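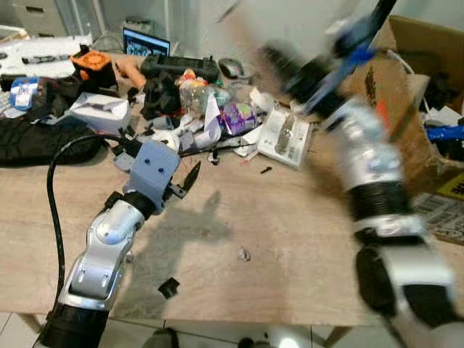 4.3 Recording demonstrations with two arms

This section covers the collection of teleoperated episodes for a tabletop task. It assumes that both arms have been calibrated (section 3) and that the operator has read the emergency stop procedure (section 1.4). The recorder writes one episode per file. Do not edit or rename files by hand.

Before recording

1. Start the recorder and select the task profile. The profile name goes into every episode header and cannot be changed later. For the bench tasks use the prefix Luroma, followed by the task number.

2. Set the head view so that both grippers are visible over the near half of the table. The forearms may enter from the bottom edge. The rear of the table can remain in view.

3. Clear the working area at the front of the table. Objects stored toward the back may stay there between episodes, provided neither arm can reach them in the course of the task.

NOTE: Background objects should be moved between sessions. A model trained on one fixed arrangement will tend to use it as a cue. In the Flosmont trial, 882 of 1057 episodes were recorded with the same background and had to be down-weighted.

4. Check the slack in the gripper cable with the arm folded and again at full reach. The loop must stand clear of the forearm shell in both positions.

CAUTION: Do not tape the cable to the wrist ring. The wrist turns further than the cable allows and the connector will be pulled from its socket.

Recording an episode

5. Bring both arms to the start pose and hold for two seconds. The status line changes from WAIT to READY.

6. Press the left pedal to begin. Perform the task at an even speed, one arm at a time where the task permits.

7. If one arm is idle, leave it where it is. Small corrections to an idle arm are recorded as actions and are difficult to filter out.

8. Press the left pedal again to end. Press the right pedal to discard.

NOTE: Fast travel of an arm produces motion blur in the head view, as with the right arm and its blue gripper in the figure at the head of this section. Blur during free travel is acceptable. Blur while a gripper is closing on a part is not — discard the episode and repeat it more slowly.

Labelling

9. Assign each episode one of the following outcomes: complete, partial, failed, void. Failed episodes are kept. Void is reserved for recorder faults and for any episode in which a person's hand enters the working area.

After every 5 episodes, return both arms to the start pose and compare the joint readings with those on the calibration sheet. If any joint differs by more than the tolerance printed there, stop and repeat section 3.2.

Send questions about task profiles to Wing-sze Fang. Faults in the recorder go to Stuart Furnival, with the log file attached.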